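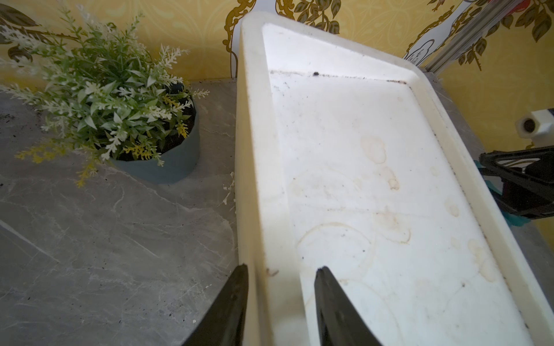 Noticias de Tarnura: enseñar con la mano

En octubre hemos seguido con las demostraciones por control remoto para la tarea de la bandeja. La persona mueve el brazo desde el puesto de mando y el robot guarda cada movimiento. Llevamos más de 328 demostraciones grabadas, de las cuales 17 se han retirado por ser demasiado rápidas.

Lo más difícil es tomar el borde – los dedos deben quedar uno a cada lado antes de cerrar. Pedimos a los operadores que hagan una pausa corta en este punto y que no corrijan con golpes pequeños, porque el robot aprende también estas dudas.

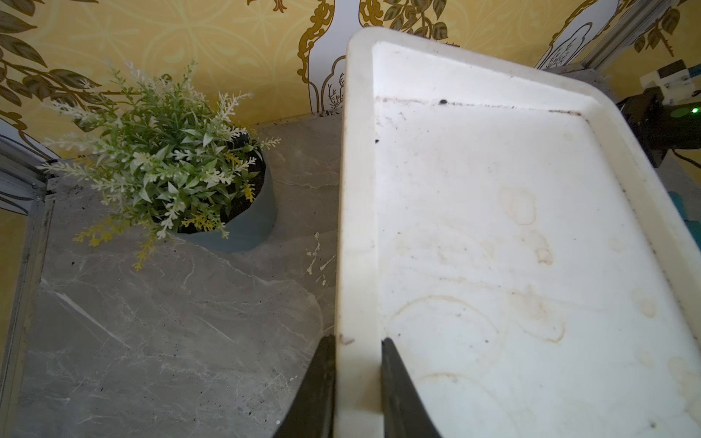 Gonçalo Carvalho nos escribe que él prefiere guiar el brazo directamente con la mano, pues con el mando no siente la resistencia del plástico, y pregunta si se pueden mezclar los dos métodos. Sí, se puede, pero cada grabación debe llevar anotado su método. Los turnos nuevos para operadores están ya en Ritum.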